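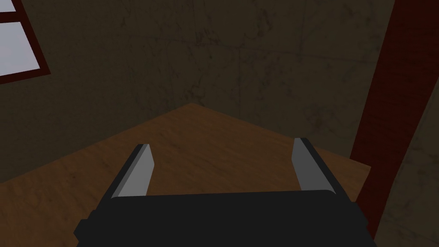
Tuesday, April 14, 2026

Lomach gripper again, all morning. I have now spent more time with it than with my dentist, and the dentist at least gives me a toothbrush.

Mahnaz wants a recommendation by the end of the week: Lomach model or Brindus model, pick one, write it down, stop talking about it in the kitchen. Fine. I set up 300 runs on each in the sim house, same seeds, same Nazari controller underneath, and went to get coffee. Came back to find I had left the Brindus finger friction at whatever value I typed in October, when I was apparently modeling soap. Killed it, fixed it, started over. Second coffee.

The table tests say very little. Both grippers close when told to close. The Lomach palm is so wide that it blocks a good part of the wrist view, and I wrote that down in the notes, then noticed I had written the same thing in February with more swearing.

Doors are more interesting. Marcelle built the hallway for us and gave it a lever handle, bless her, after I begged for a plain knob or better yet a curtain. With the Lomach fingers the left arm missed the lever 69 times. With Brindus, 53. I was ready to declare a winner until I sorted the misses by starting pose and found that most of the difference came from one bad approach angle, which belongs to the controller. So what I have measured, with great care, is Nazari.
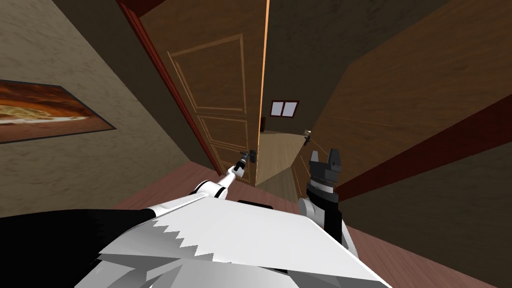 Left arm at the lever, right arm up out of the way.

Told Mahnaz over lunch. She asked if I could swap the controller and run everything again. I said yes in the voice of a man who had plans tonight. Drastoneck should drop in without much fuss, except that it wants its joint limits in degrees and everything else we own is in radians. First try sent both elbows somewhere elbows don't go. Marcelle came over to watch and stayed longer than she needed to.

Got it behaving by five. Queue is at 628 runs including the ones I have to redo for the soap incident. Should be finished when I get in, unless the machine decides to install updates again.

Leaning Brindus. Not telling Mahnaz yet.

Need to buy milk.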